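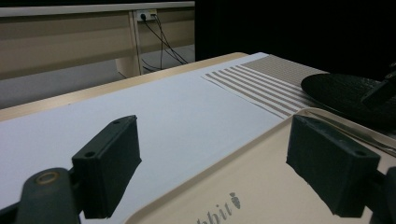
The big table with the paper down, striped mat at the back and the cream tray at the front.

Skasten shared workroom – minutes of the table meeting
31 December 2018

There: Marius Ardeleanu, Mulugeta Zeleke, Hatice Demirtaş, Uriel Lucero and me, Orla Nic Giolla, writing this down with a pen that's running out. We started late, as Hatice had brought a walnut cake and it had to be cut up first. I've tidied up the order of things a little because we wandered all over the place.

1. Last time's minutes

Read and agreed, apart from Mulugeta wanting it put right that he offered to oil the drawer runners, not to replace them. Sorry Mulugeta! Corrected in the book. He has oiled them, and the bottom drawer now opens with one hand.

Marius was going to ring Stirkia about the missing shelf brackets and he did, twice. They say the brackets are on order. They said that in May as well. He'll give them one more go and then we'll buy some from the hardware shop and ask Stirkia for the money back.

2. Paper on the table

This took up the most time. At the moment we put a big sheet of white paper down before anything with ink, glue or flour, and we all like it, but we get through an awful lot. Uriel pays for the rolls out of the kitty and the last one was £25. He asked whether people could turn the sheet over and use the other side before chucking it. Hatice said yes for drawing, no for anything to do with food, and I agree with her (I once rolled out shortbread on somebody's lino print offcuts and I still think about it).

Marius would like an oilcloth instead. I would not like an oilcloth. They go sticky, they smell, and you can't draw round things on them, and half of what I do on that table is draw round things. Mulugeta suggested keeping both, with the oilcloth folded on the shelf for supper nights. We had a show of hands and it was four to one for trying it. I was the one. Fine!

Agreed: turn the paper over if it's only been drawn on. Used paper that's still clean enough goes in the box under the window for wrapping. Marius to look for an oilcloth that isn't too shiny, and to show me before he buys it.

We also talked about the tabletop itself. It's a lovely pale honey colour and I'd hate to see it go patchy. Hatice thinks the edge takes the worst of it, where people lean and where the clamps go on. She'd like it sanded and waxed in the spring. Uriel has a quote from Czerwiński to do the whole top for £638 and there was a bit of a silence after he read that out. Mulugeta says he can do it himself over a weekend if somebody helps him carry it out to the yard. I said I'd help carry, not sand – dust sets me off.

Agreed: Mulugeta to do a test patch on the underside first and bring us a look at it before he goes any further. Uriel to tell Czerwiński thank you but not this year.

3. The striped mat

Hatice asked whether the beige-brown and white striped mat lives on the table or in the drawer, as she keeps finding it in both. I'd always thought it lived on the table, along the far side, so that warm things have somewhere to go. Marius thought it was his. We went back and forth over this and he now thinks his is at home and has a green border, so that's settled.

It stays on the table. Please don't cut on it. Please don't pile things on the end of it either, if you can help it, as whatever's underneath gets forgotten. Hatice has offered to run up a second one from the curtain lining and I said I'd love that, but could we have a longer one? She'll see how much lining there is.

Wash it with everything else on the warm wash. We're still using up the Drindo powder that Uriel bought, and there's plenty left.

4. Trays

A long chat about trays, longer than I'd have guessed. The cream plastic one with the raised edge and the little grey carrot on it is everyone's favourite, and it always seems to be in use when you want it. Uriel uses it for beads, Hatice for dough, I use it for small screws so they don't roll off. That's three people who all think of it as theirs.

Mulugeta pointed out that beads and dough in the same tray isn't a good plan even with a wash in between. Hatice went a bit quiet and then said she'd found a bead in a bun once and hadn't liked to mention it. So that's been mentioned now.

Agreed: the carrot tray is for food from now on. Uriel to get two plain ones for dry bits and pieces, in another colour, with a rim at least as high. I've asked that they stack. He's allowed to spend up to £49 on the pair plus a pot of labels, and he thinks it'll be a good deal less.

5. The round black disc

Marius asked if it could be put away after use, flat, at the end of the mat or on the low shelf and never on its edge. It gets leaned up against things and then goes over with a bang. No objections. I said I'd put a felt pad down for it on the shelf.

6. Cables by the beige panelling

I raised this one. The socket is high up on the panelling and the black cables hang down from it all the way towards the floor, and I don't like it. Hatice's foot found one before the autumn and mine has since. Mulugeta says it looks worse than it is. I say it looks bad enough!

Uriel thought a strip of trunking down the support post would do it, painted the same beige. Marius thought hooks would be quicker and we could have them up before the next session. We had a fair bit of talk about whether you can screw into that post or whether it's hollow. Marius knocked on it. Opinion was divided on the sound.

Agreed: stick-on hooks first, as they don't need screws. If they fall off, trunking. Mulugeta to do the hooks. In the meantime, if you're mopping that bit of the floor, lift the cables out of the way first and unplug at the socket before you start.

7. Supper night

Still on. Hatice is cooking lentils and a big tray of roast roots, Marius is bringing bread, and I'll do something with apples. We need the table cleared by the time the oven goes on, which means paper up, glue pots away, and a proper wipe down with the blue cloth (the yellow one is for the sink, please, please).

Mulugeta asked if he could leave a half-finished kite on the table and work round it. No. He can have the top of the plan chest. He'd like it noted that the kite is bigger than the top of the plan chest, so I'm noting it.

Chairs: we're short if everybody brings someone. Uriel has folding ones in his garage and will bring as many as fit in the car.

8. Money

Uriel says there's £200 in the kitty before the trays and the oilcloth come out of it. He'd like people to put receipts in the tin and not in his coat pocket. Subs stay the same for now. Hatice asked if we could buy a decent pair of kitchen scissors and we all said yes before she'd finished asking, so she's getting those.

9. Anything else

Marius has lost a small brass ruler. It was last with the set squares. If it's in your pencil case, have a look.

I asked whoever borrowed the bone folder to bring it back. Uriel had it in his bag the whole time.

Hatice would like the window opened when anyone's using spray mount, even if it's freezing. Agreed, with some grumbling from the end of the table nearest the window.

Mulugeta wants to run a bookbinding afternoon and needs to know who'd come. There's a list on the back of the door. Put your name down in pencil.

To do before next time
Marius – ring Stirkia again, look for oilcloth
Mulugeta – hooks for the cables, test patch on the underside of the table
Hatice – second mat, kitchen scissors
Uriel – two trays and labels, write to Czerwiński, folding chairs
Me – felt pad, type this up, bring back the cake tin

We stopped when the cake ran out. Next meeting is after supper night, same place, and Uriel's bringing the biscuits.

Orla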